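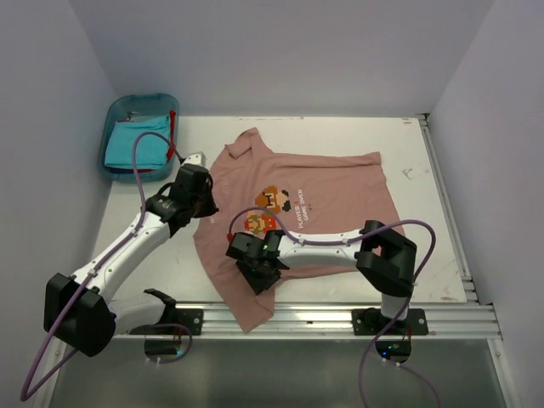 Pink tee, print side up, not yet squared.

Ticket 87
Product: Geltska wardrobe list and fold cards
Opened by: Elsa Granström
Assigned to: Sizwe Matlala
Category: Folding / bin fit
Status: Closed

Problem as reported

I use the Geltska fold card for short-sleeved T-shirts. The light blue shirt folds fine with it. The dusty pink one with the video game print does not. It comes out wider at the collar end than at the hem, and it won't lie flat in the Trurnatov bin. I have tried it several times and get the same result. The fold also lands across the lettering, and I would like to keep a crease out of that if I can.

The wardrobe list has a problem with the same shirt. It is entered with no size and the description just says "pink top," so it comes up next to a sweater I also have down as a pink top.

Elsa

Reply 1, Sizwe Matlala

Hi Elsa,

Let's do the folding first and the list entry second, they are separate things.

Three questions:
Which size of Trurnatov bin is it, the 14 inch or the smaller one?
Are you starting with the print up or the print down?
Are both sleeves flat before you make the first fold?

The card assumes the print is down. If you start with the print up, the sides fold in over the front and you get a crease about where you describe.

Sizwe

Reply 2, Elsa Granström

It is the 14 inch bin. I start with the print up, I hadn't noticed the card said anything about that. I looked again and it's in the small type at the bottom.

Sleeves, not always. The left one has a habit of doubling under itself or over itself when I put the shirt down and I usually pull it straight partway through. The bin stays in the back corner of the table with the light blue one folded in it and a red one under that, so I have the space in front to work in.

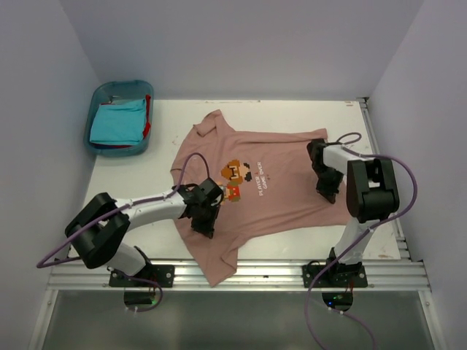 Reply 3, Sizwe Matlala

Thanks. I think the sleeve is most of it. With one sleeve folded over and the other side stretched, the shirt is already skewed before the first fold, and folding makes it worse. A wider collar end is what I would expect from that.

Please try this, in order:

1. Put the shirt down with the collar toward the back of the table and the hem toward you.
2. Open both sleeves out flat. Pull each one by the cuff, the shoulder will stretch if you pull there.
3. Smooth from the chest to the hem with your palm, then from the middle out to the side seams.
4. Check that the hem is straight across. If one corner is lower, lift the whole hem and lay it down again.
5. Turn the shirt over so the print is against the table.
6. Fold one side in to the width on the card, and turn the sleeve back on itself. Do the same on the other side.
7. Fold the hem up to just under the collar, then fold in half again.

For the 14 inch bin the finished width should be some 10 inches. Anything close to that will go in next to another stack.

Let me know which step goes wrong, if one does.

Sizwe

Reply 4, Elsa Granström

Steps 1 to 4 are fine. Step 5 is where I lose it. When I turn the shirt over I pick it up near the middle and the rest of it drops into a heap, and then I'm back to straightening sleeves. The knit is soft and it doesn't hold any shape once it's off the table.
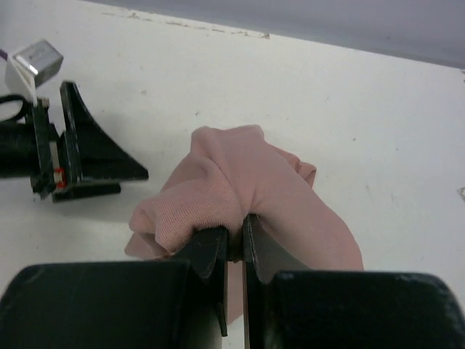

Pink knit gathered into a mound by a pinch at the middle.

I did get one decent fold out of it, but I had to straighten everything twice.

Reply 5, Sizwe Matlala

Don't pick it up by the middle. There are two ways to turn it over and either is fine.

a) Hold both shoulder seams, lift until the hem is just off the table, turn it around and lower it hem first.

b) Leave it on the table. Take one side seam at the armpit and at the hem, and roll that side over the other. This takes more table width but the shirt never hangs. For a soft knit I would use this one.

If the sleeve doubles up after the turn, fix it then, before step 6.

Now the list entry. Could you check the inside of the collar for a tag or a printed label, and tell me what is on the front? I'll correct the description from that.

Sizwe

Reply 6, Elsa Granström

Rolling it over works. The left sleeve still needed a pull, the rest stayed flat.

For the list: there is a small white tag at the neck with a black S. The printed label inside says UT and then UT ARCHIVE, with smaller text under it that I can't make out. Crew neck with a ribbed collar in the same pink. On the front there's a big brown mushroom character with black feet and a smaller plumber in a red cap and shirt. Then PLAYER 1 with the 1 in red, and GAME OVER in white.

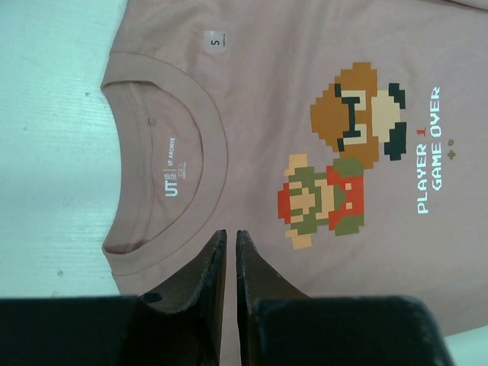
Entry as corrected

Item: T-shirt, short-sleeved, crew neck
Color: dusty pink
Size: S
Label: UT ARCHIVE
Front: pixel print, mushroom and plumber, lettering PLAYER 1 / GAME OVER
Bin: Trurnatov, 14 inch
Fold card: short-sleeved tee, print down

Reply 7, Sizwe Matlala

Entry saved. I left the sweater alone, but if you send me its size and collar type I can change "pink top" there as well. The description field takes 50 characters, so the print details went under notes.

I have also asked for "print down" to be moved to the top of the fold card. That would come with the June cards at the earliest.

Sizwe

Reply 8, Elsa Granström

The entry looks right, thank you. Shirt is in the bin next to the blue one and the lid closes. I'll open a new ticket for the sweater. You can close this.

Internal note, S.M.

Cause: sleeve not flat at start, wrong side up, shirt lifted by the middle when turning.
Fix: straighten sleeves first, roll over on the table, print down.
Card wording change passed on. Closed at customer's request.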